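Hand-held gripper pair: setup and upkeep

Allton keeps two hand-held grippers in regular use at the Erneck site. They are worked as a pair by one operator, mostly on small packaged goods, and share one maintenance log. The notes on this page cover the linkage, the finger pads and the checks done between runs. Entry numbers refer to that log, which stood at 3621 grasps when the page was last edited in August.
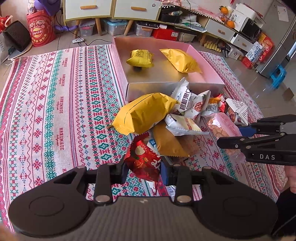 Pads are replaced in sets, never singly. A new pad against a worn one gives an uneven pinch, and thin film packets then rotate in the jaws when lifted by one end. The current set went on at entry 394. Clean with a damp lint-free cloth and let the surface dry in air; alcohol hardened the previous set within a month.

Pivot pins: check for side play with the jaws half open. Hold the body still and push each fingertip up and down. Any click at the pin means the bushing is due. Bushings come from Panagiotou in bags of 76. Grease sparingly, as excess travels along the inner links and ends up on the pads.

Work surface: cloth over a firm base, pulled flat before each run. Folds lift the edges of light packets and change the approach height. Crimped ends are the preferred grasp point on flat packets. Puffed packets are taken across the body with a slow close.

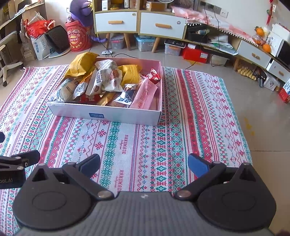 Opening width is set with the jaws at full travel. Measure between pad faces at the tip, then at the heel, and write down both. The two sides should agree within 2 mm. If they do not, loosen the linkage on the wider side, bring it in and tighten again – do not correct it by shimming the pad.

The housings stay closed in normal service. Open them only when travel feels rough after the pins have been cleaned, and keep left and right covers apart on the bench. Screws go back with a drop of low-strength threadlocker.

Spare pads and linkage parts are ordered through Drelirent. Quote the side and the log entry of the last change. Worn pads go in the return bag with the entry number written on the back.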